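Couch to Bolton 10K: my project report

Last updated: April

I picked running for my project as I'd never managed more than a bus stop sprint. The plan was 30 runs before the Bolton 10K, all logged in Wostik.

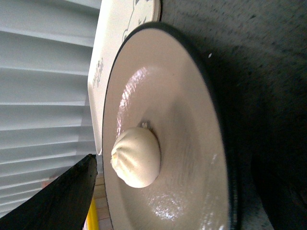
By run 12 my knees were moaning, so I swapped Sunday hills for the flat Kaimal loop – much nicer! My best time there was 39 minutes. 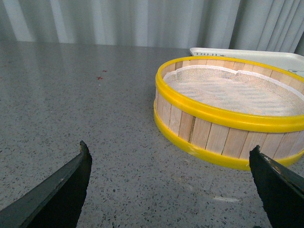

Race day

I came 56th out of 700 and I'm still grinning.

14 shares | 3 comments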